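The Towel Drawer, Emptied
Posted March 7, 2023

The linen drawer at the Dakbridge house had not closed properly in years, so last weekend it came out and everything in it got looked at. Nearly 80 pieces of cloth, if you count the ones that have become string. A few notes follow for those who asked, and for those who were copied on the email anyway.

Striped tea towels. Bought in Borkine on a rainy vacation, at a price that seemed reasonable in the rain. They do not absorb water. They move it to another part of the plate.

The good linen. Ironed once, in October, for guests who ate outside with paper napkins. It has gone back in the drawer, at the bottom, where it can keep its creases sharp.

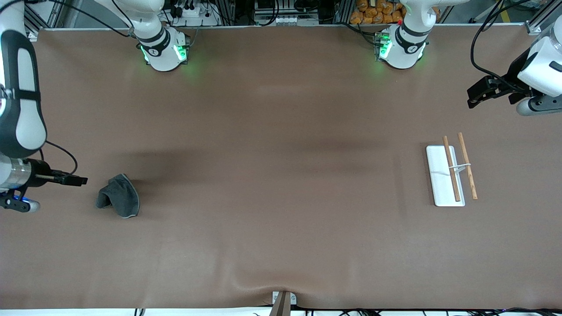

Gray towels have a lot going for them. Coffee doesn't show, beet juice barely shows, and one left in a heap looks much the same as one folded by me. We started with a set from Tudose and are down to 2. I blame the dryer, which has also been taking socks.

The souvenir towel. A map of the Nodareck coast, washed so often that the harbor is gone and the lighthouse is going. Still the best thing in the house for drying glasses, so it stays until it is all sea.

Dishcloths, various. Knitted by an aunt with strong feelings about sponges. They take a day and a half to dry and weigh about as much as a cat.

The rag bag. Former towels, former pillowcases, one former shirt that I was told had been donated. It now hangs behind the laundry door and is already too full to close.

The drawer shuts. Please don't give us any towels.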